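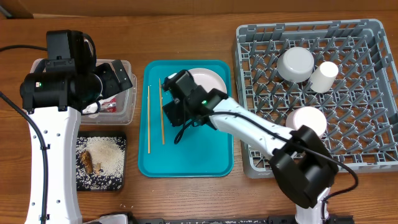 Two arms at work over a tabletop, with the dish rack to the right and the turquoise tray in the middle.

Noltton Table Kit: shared-workspace rules for two-arm benches

Product code 1402
Made by Ostwood

We love two-arm work. One arm can see to a container while its partner is busy at the tray, and a bench suddenly does jobs that a single arm makes a real meal of! It also gives you two things that can bump into each other, and the Noltton Table Kit is our answer to that: a printed rule book, a set of table markers and a log pad, written for people who run small arms on household tasks.

What's in the box
Rule book, 424 entries, spiral bound so it stays open on the bench
Peel-off table markers, 100 per sheet
Log pad with carbon copies
Wall card with the stop procedure in large type

How the rules work
Every object on the table belongs to a zone, and every zone has an owner. Left arm, right arm or shared. A shared zone may hold one gripper at a time, and the second arm waits outside the marker line until the first has lifted clear. Simple, and it catches most of the trouble we used to see at our own benches in Bollville.

Cables get a whole chapter (Selina Gruber wrote it and we think it's the best in the book). Check the slack with each joint at its furthest reach, then check again with the gripper low over the tray. A hanging loop needs its own clearance on the zone plan, just as the arm does.

Food has its own section too. Rice, crumbs and anything else that scatters should be cleared from the table between runs, and the tray goes back on its marker before the next start. Cups and plates are listed by shape, with notes on approach angle for each.

New in the August edition
Dish racks now have a full page, including what to do when a cup is leaning on a prong. Cledwyn Prosser has redrawn the elbow diagrams, so you can work out where the elbow will be and not only the gripper. Do look at these, they're lovely.

Before you order
The kit is good-practice guidance. It doesn't replace your own risk assessment or the manual for your arms. Edition 2 markers fit edition 1 zone plans.

Also in this range: Pirihi floor markers, spare log pads.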